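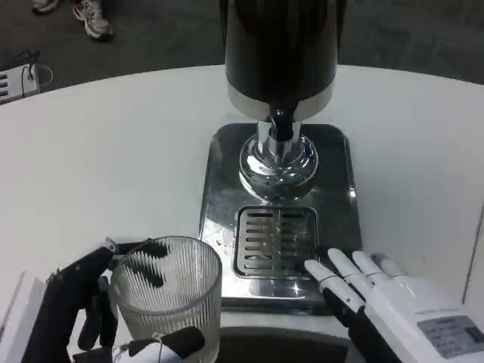
Kratochvíl旧蔵楽譜資料の整理・保存および公開事業
中間進捗報告書(10月期)

提出先:Brinero文化助成基金 事業担当 御中
提出者:楽譜資料室 整理保存係

1 報告の趣旨

本報告書は、貴基金の助成を受けて当資料室が実施している標記事業について、前回報告以降の進捗状況、計画からの変更点、経費の執行状況および今後の予定を報告するものである。助成要項に定められた様式に従い、数量に関する事項は別紙の作業台帳に記載し、本文では経過と判断の理由を中心に述べる。

前回報告に対して貴基金から寄せられた照会のうち、目録の記述規則に関するものは第3節、修復材料の選定に関するものは第4節、権利処理に関するものは第6節でそれぞれ回答する。

2 資料の概要

Kratochvíl旧蔵楽譜資料(以下「本資料」という。)は、地方都市の劇場および教会で用いられた手稿譜と印刷譜を主体とするコレクションである。年記のあるもののうち最も古いものは1801年の行進曲のパート譜、最も新しいものは1905年の合唱曲集の写しである。総数は1000点を超える。大半は管楽合奏のためのパート譜で、総譜を伴わないものが多い。

本資料は楽譜のほかに、写譜代の領収書、演奏会の曲目を書き留めた帳面、楽器の修理に関する書付を含む。これらは受入時に「雑」として一括されていたが、整理を進める中で、楽譜の成立事情を知るうえで欠かせない資料であることが明らかになった。特に写譜代の領収書には曲名と用紙の枚数が記されており、表紙を失ったパート譜の同定に役立っている。

資料の状態は一様でない。劇場に由来するものは使用による傷みが著しく、右下の角が繰り返しめくられて欠けているもの、舞台照明の煤と思われる汚れが付着したものが目立つ。教会に由来するものは紙の状態こそ比較的良好であるが、長期にわたり湿度の高い場所に置かれていたと見られ、綴じ糸の劣化とインクのにじみが認められる。

3 目録作成の進捗

目録作成は、資料群を5つの系列に分けて進めている。系列の区分は、劇場用管楽合奏、教会用合唱、室内楽、教則本および練習曲、付属文書である。前回報告の時点では教会用合唱の系列のみが完了していたが、その後、室内楽と教則本および練習曲の系列についても一次記述を終えた。劇場用管楽合奏の系列は作業中であり、付属文書の系列は仮目録の段階にある。

記述には目録管理システムSkisusを使用している。導入当初は、ひとつの作品に属する複数のパート譜を親子関係で登録する際、楽器名の表記が統一されず検索結果が分散する問題があった。同じ楽器が資料ごとに異なる言語で、しかも略記で書かれているためである。そこで、資料に書かれたままの表記を転記する欄と、統一した楽器名を入力する欄とを分け、検索は後者によって行うこととした。すでに登録を終えていた教会用合唱の系列についても、この規則に合わせて遡って修正している。

貴基金から照会のあった作曲者名の扱いは次のとおりである。資料に作曲者名が明記され、かつ他の資料によって確認できる場合に限り、典拠形を付与する。名のみ、あるいは頭文字のみが記されている場合は、転記欄にそのまま記録し、典拠形は付与しない。推定の根拠がある場合は注記欄に根拠とともに記すが、検索用の見出しには採用しない。この方針により作曲者未詳の項目が多く残ることになる。しかし、不確かな同定を見出しに採用した場合、他館の目録に転載された後の訂正が困難であり、当資料室としては現行の方針を維持したい。

未詳の作品については、冒頭数小節の旋律を記録する作業を並行して行っている。主旋律を担うパートが失われている作品では、残存する最上声部の冒頭を記録し、その旨を付記する。この作業は楽譜の判読に慣れた者が行う必要があり、一点あたりに要する時間が当初の見込みより長い。劇場用管楽合奏の系列の遅れは、主としてここに起因する。

また、作業の過程で、別々の作品として登録されていたパート譜が同一作品の一部であると判明した例が複数あった。いずれも用紙の透かしと写譜者の筆跡が一致し、調性と小節数にも矛盾がない。統合した項目には旧番号を残し、受入簿との照合ができるようにしている。反対に、ひとつの包みに収められていながら別の作品に属すると判断したものもあり、その場合は元の包みの構成を注記に残したうえで分離した。

4 保存修復

修復は、利用に際して損傷が進むおそれのあるものを優先し、処置は必要最小限にとどめることを原則としている。今期は、劇場用管楽合奏の系列のうち、角の欠損と折れの著しいものについて、乾式クリーニング、折れの伸展および薄葉紙による補強を行った。裏打ちは、紙の強度が著しく低下しているものに限って実施した。

補修用の薄葉紙と保存箱はStoduraから調達している。貴基金からは、当初計画に記載した材料と異なる品を採用した理由について照会を受けた。計画時に予定していた厚さの紙では、補強部分が硬くなり、めくる際に本紙との境目に力がかかることが試験の結果わかった。薄手の紙に変更したところ、補強の効果を保ちながら、譜面を開いた状態での追従性が改善した。単価は上昇したが、使用量が減少したため、材料費全体への影響は軽微である。

鉄を含むインクによる焼けは、当初の調査で把握していたよりも広い範囲で確認された。五線を引いた線に沿って紙が割れている資料もあり、通常の補強では対処できない。該当資料は閲覧を停止し、無酸性の台紙に挟んで平置きとした。水を用いる処置の可否は外部の専門機関の意見を聴いたうえで判断することとし、今期は着手していない。

綴じの劣化した合唱曲集については、綴じ直しを行うかどうかを検討した。元の綴じは簡素なもので、後年の補修も加えられている。綴じを解けば撮影は容易になるが、補修の痕跡もまた使用の履歴を示す情報であることから、解体は行わず、開きの角度を制限した支持台を用いて扱うこととした。

収蔵環境は、書庫内の温湿度を継続して記録している。夏季に空調設備の調整が不十分な期間があり、書庫奥側の棚で湿度が目標値を上回った。資料への被害は認められなかったが、壁に接していた棚を離して通気を確保し、当該区画の点検回数を増やした。空調設備の更新は本事業の対象外であるため、当資料室の通常予算において要望を行っている。

5 デジタル化

撮影は、一次記述を終えた系列から順次行っている。教会用合唱の系列は撮影を完了し、画像の点検もおおむね終了した。室内楽の系列は撮影中である。撮影の順序は、当初、受入番号順としていたが、判型の異なる資料が混在し、そのつど機材の設定を変更する必要があった。現在は判型ごとにまとめて撮影し、ファイル名によって本来の順序を復元する方式に改めている。

白紙の頁や表紙の裏面も省略せずに撮影している。パート譜の裏表紙には、奏者が書き込んだと思われる日付、天候、演奏の場所などが残されていることがあり、鉛筆書きで薄く、撮影の段階では見落としやすい。省略の判断を現場に委ねず、全頁を撮影する方が確実であると判断した。

画像の点検では、五線の歪み、頁の欠落および色の再現を確認している。合唱曲集の一部では、開きを制限したために綴じ目付近の音符が読み取りにくい箇所が生じた。角度を変えて補助的に撮影し、閲覧用画像では両方を並べて表示する予定である。

保存用データは、当資料室の記憶装置と、離れた場所にある保管先との二系統で管理している。今期、複製したデータの照合において不一致が検出されたが、原因は転送の中断であり、再転送によって解消した。これを受け、転送の完了後に自動で照合を行い、結果を作業台帳に記録する手順を加えた。

6 公開および権利処理

公開用サイトは試験運用の段階にある。教会用合唱の系列の目録を館内端末で利用に供し、検索項目の過不足を確認している。利用者からは、編成による絞り込みを望む声が多く寄せられた。現存するパートのみで演奏が可能かどうかを知りたいという要望もあり、これに応えるため、現存パートと欠落パートを分けて表示する欄を設ける方向で調整している。

権利処理については、本資料の成立年代から、楽譜そのものの著作権の保護期間はおおむね満了していると考えられる。ただし没年の確認できない作曲者の作品が含まれるため、年代の新しい資料については個別に調査し、その経過を記録している。調査を終えていない資料は、目録のみを公開し、画像は館内閲覧に限る。

付属文書の系列には、個人の負債や健康状態に触れた書簡が含まれている。関係者が存命である可能性はないものの、寄贈時の取り決めにおいて、家族の私事に関する文書の公開は寄贈者側と協議することとされている。協議は開始しており、今期中に結論を得るには至らなかった。

7 研究利用と普及活動

整理の途中ではあるが、事前の申請による研究利用を毎週水曜日に受け付けている。利用の内容は、地域の劇場史に関するもの、写譜用紙の透かしに関するもの、楽器の編成の変化に関するものなどである。利用者からは、筆跡や曲名の同定について情報提供を受けることがあり、確認のうえで目録の注記に反映している。

普及活動としては、資料に含まれる行進曲と舞曲を地域の吹奏楽団体に試演していただく機会を設けた。演奏用の譜面は画像をもとに新たに浄書したもので、原資料は使用していない。試演の過程で、パート譜の間に小節数の食い違いがある箇所が見つかり、反復記号の省略によるものであることがわかった。浄書譜にはこの点を注記した。欠落したパートの補作については、学術的な校訂との区別を明確にする必要があるため、本事業では扱わない。

学校を対象とした見学は、受入体制が整わず延期した。書庫への立ち入りを伴わず、複製を用いて写譜の作業を体験する内容に改め、次期に実施する計画である。

8 経費の執行状況

助成金の執行は、全体としておおむね計画に沿っている。費目別では、材料費が前述の材料変更によりわずかに計画を上回り、旅費は外部機関への訪問を一部延期したため計画を下回った。人件費は、旋律の記録作業に要する時間が増えたことから、期末に向けて不足が見込まれる。

このため、旅費の残額の一部を人件費に振り替えることについて、貴基金の承認をお願いしたい。振替の額は要項で認められた範囲内であり、助成総額に変更はない。内訳は別紙の収支計算書に記載した。延期した訪問は次期に行うが、訪問先との打ち合わせを通信によって済ませることができる事項が増えたため、振替後の残額で足りると見込んでいる。

9 計画の変更および課題

劇場用管楽合奏の系列の一次記述は、当初計画より遅れている。対応として、旋律の記録を一次記述から切り離し、後続の工程として扱うこととした。これにより、資料の所在と基本的な書誌を先に確定し、撮影への引き渡しを早めることができる。旋律の記録は、作曲者未詳の作品を優先して継続する。

インク焼けの生じた資料については、修復方針が定まるまで撮影を見合わせている。撮影時の取り扱いによって亀裂が広がるおそれがあるためであり、当該資料は本事業の期間内に画像を公開できない可能性がある。その場合も目録の記述は完成させ、状態に関する注記を付して公開する。

人員の面では、手稿譜の判読ができる作業者の確保が引き続き課題である。現在の作業者の間でも判読の結果が分かれることがあり、特に装飾音と強弱記号の位置に差が生じやすい。判読が分かれた例を図版とともに集めた内部用の手引きを作成し、新たに加わる者の研修にも用いている。手引きは、整理が完了した段階で公開用に再編集することを検討している。

10 次期の予定

次期は、劇場用管楽合奏の系列の一次記述を完了し、室内楽の系列の撮影を終えることを目標とする。付属文書の系列は、寄贈者側との協議の結果を待って本目録の作成に移る。協議が長引く場合は、写譜代の領収書など公開に支障のないものから先に記述する。

公開用サイトは、現存パートの表示欄を追加したうえで、教会用合唱の系列から外部公開を開始する予定である。公開にあたっては、助成元としての貴基金の名称の表示について、表記および位置を事前に協議したい。

保存修復では、角の欠損した資料の補強を続けるとともに、インク焼けの資料について外部の専門機関による実見調査を受ける。調査の結果は、処置の可否にかかわらず、次回の報告書に添付する。

添付書類
作業台帳(系列別)
収支計算書および費目間振替申請書
目録記述規則(改訂版)
修復材料の比較試験記録
書庫温湿度記録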